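Unit 5: Server Tick Rate and Client Prediction in Multiplayer Games

Read before the lab. The formulas in 5.3 are needed for the problem set.

5.1 Terms

A tick is one pass of the server's simulation loop. The tick rate is the number of passes per second. The tick interval in milliseconds is 1,000 divided by the tick rate. The frame rate is a property of the client only and does not need to match the tick rate. A snapshot is the state the server sends to a client after a tick. Not every tick has to produce a snapshot.

Round-trip time (RTT) is the delay from sending a packet to receiving its answer. When these notes say "latency" with no other word attached, they mean RTT.

5.2 Authority

In Teretside, the co-op survival game used in this unit, the server holds authority over position, damage, inventory and doors. The client sends inputs and does not send results. A client that reports "I opened the chest" is ignored; a client that reports "use key pressed, facing chest" is processed, and the server decides.

Co-op games are often built with looser authority, as there is no opponent to protect. The Tilgate build of the same game let each client own its own inventory. Item duplication followed whenever two players used a shared container within the same tick. The Plirport build moved containers back to the server. Compare the two transfer functions in the course archive and note where the lock is taken.

5.3 Interpolation delay

Remote players are drawn in the past. The client keeps a buffer of snapshots and blends between the two that surround its render time.

render time = estimated server time - interpolation delay
interpolation delay = 2 x snapshot interval

The factor of 2 allows one lost snapshot before the buffer runs dry. With a rate of 24 snapshots per second the interval is 1,000 / 24 = 41.7 ms and the delay is 83.3 ms. A larger factor tolerates more loss and puts remote players further in the past.

When the buffer does run dry there are two choices: hold the last known position, or extrapolate from the last known velocity. Teretside extrapolates for one interval and then holds. Longer extrapolation sends running players through walls.

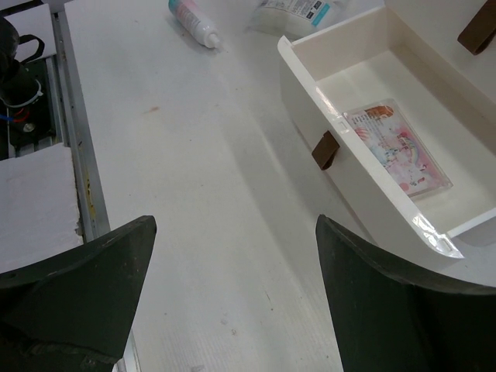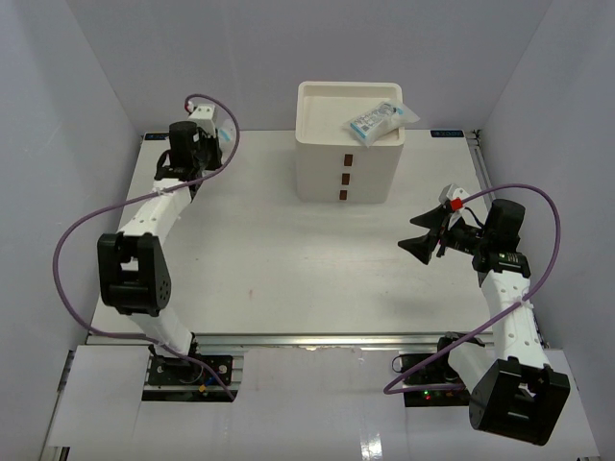
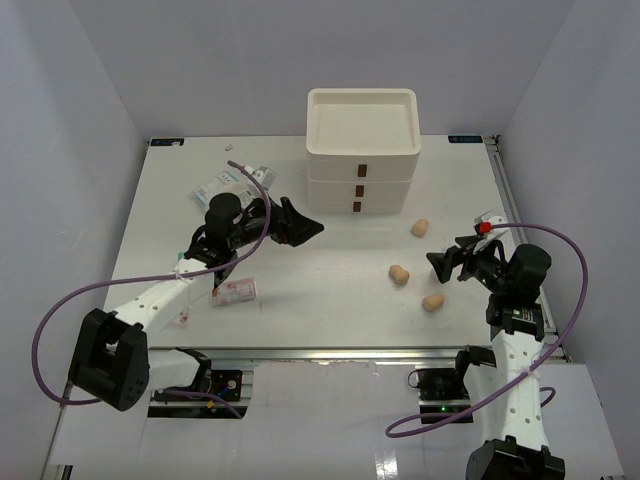 Fig. 5.1. Work surface, close and wide views.

5.4 Client prediction

The local player can't wait a full round trip to see a step. The client applies each input at once, stores it with a sequence number, and sends it. The server returns the number of the last input it processed along with the resulting state. The client then:

1. Discards stored inputs up to and including that number.
2. Sets the player to the server state.
3. Replays the remaining stored inputs in order.

If the replayed position matches the predicted one, nothing is seen. If it does not, the error is spread over several frames. Errors above the snap threshold are corrected in a single frame.

Replay only works if the movement code gives the same answer on both sides. Common causes of mismatch are a variable time step on the client, floating-point differences between platforms, and movement code that reads state the client does not have (a stamina buff applied by another player, for instance).

5.5 What not to predict

Movement, camera and weapon animation are predicted. Damage numbers, loot and enemy deaths are not. A monster that falls over and then stands up again is worse for the player than one that falls over late. Kaewmanee, the second map, has rope bridges that collapse under load. Their collapse is driven by the server, and the client plays the creaking sound early to cover the gap.

5.6 Bandwidth

Snapshots are delta-compressed against the last snapshot the client acknowledged. Entities outside the area of interest are left out. Cost per client grows with the number of moving entities in range, so horde events are the worst case and should be the ones you profile. Lowering the snapshot rate for distant entities is the usual first fix.

For the lab

Bring a working copy of the Plirport build. Packet loss will be set on the lab router, so leave any local network simulator off. Plot prediction error against RTT and mark the snap threshold on the same axes. Give units. Submit the plot and the input log together.

Next unit: lag compensation and hit tests.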